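Tiltley Computer Reuse Group
Minutes of the monthly meeting, January 14, 2018

2 comments | 9 shares

Present: Vaughan Sheehan (chair), Gordon Lévesque (minutes), and seven other members. Apologies were received from two members.

1. Minutes of the last meeting
Approved with one correction. The donated monitors came from the Gachanja office, not from the school. Gordon to fix the copy on file.

2. Machines on hand
Vaughan reported 31 desktop machines in the back room, all from the Cakiveo clear-out. Most are towers of the same type. None have been checked beyond a look at the outside. Laptops are being kept on the other shelf and were not discussed.

It was agreed that the towers will be worked on first. Anything with a cracked case or a missing side panel goes to parts and is not to be put back on the main shelf.

3. Order of work on the towers
There was a long discussion. At the last two bench sessions people started in different places and some machines were opened twice. Gordon had written out an order of work, which was read aloud and changed in several places. The agreed version:

Unplug the machine, hold the power button in for a few seconds, and lay it on its side on the mat.
Take off the side panel and tape the screws to it.
Blow out dust by the back door only.
Take out any add-in cards and bag them with the machine's number.
Open the latches at the ends of the memory slots, lift the memory straight up, and bag it.
Look over the capacitors for bulging or leaking. If any are bad, stop and mark the board for recycling.
Check that the power connectors are fully home and that the fan lead is on its header.
Put back one stick of memory only and try to start the machine.

A member asked if the memory could stay in until the board had been looked over. Vaughan said he would like it out first, as the bags are how we keep count of what we have. Agreed to leave the order as read.

The point about slot covers was left open. Some members want the metal covers at the back kept with each case. Others would throw them in one box. To be tried both ways and brought back next month.

4. Memory
Gordon has sorted the loose memory into two trays, by type. Sticks with no label go in a third tray and are to be tested when there is time. He asked that people hold the sticks by the edges and stop stacking them on the window sill.

Two boards have had latches broken at the memory slots. Members are asked to press both latches down and outward, and to stop if one will not move. The broken ones still hold memory but will be given out last.

5. Supplies
Bought since the last meeting: anti-static bags, one box of case screws, two cans of air. Total spent was $30, which was approved.

Wanted: a second mat, thermal paste, and a small flashlight for the bench. Galtum has offered a discount on paste if we order with them before July. Vaughan to ask what the smallest order is.

6. Cable tidying
It was noted that cables have been left lying across the slots when machines are closed up. In future they are to be folded back toward the drive bays and tied before the panel goes on. Cable ties are in the top drawer with the labels. Used ties can be thrown out.

7. Requests
The Tiltley library has asked for four machines for its reading room. The after-school club has asked for two. Agreed that the library goes first, having asked in the fall. All six are to have new batteries on the board before they leave.

8. Any other business
The key to the back room is to be hung up again after each session. It went home in a coat pocket last month.

The bench lamp has a loose plug. Gordon will replace it.

9. Next meeting
Same place and time next month. The bench session before it will begin with the towers on the lowest shelf.

Minutes taken by Gordon Lévesque. 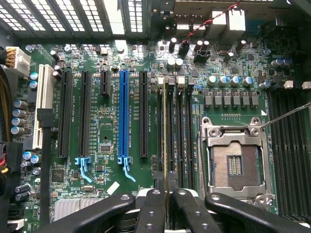

On item 4, could we put a strip of tape on the side of any case with a broken latch? I picked up one of those two boards last week and had no idea until I had the memory halfway out. I can bring a roll of yellow tape to the next session.
Marisa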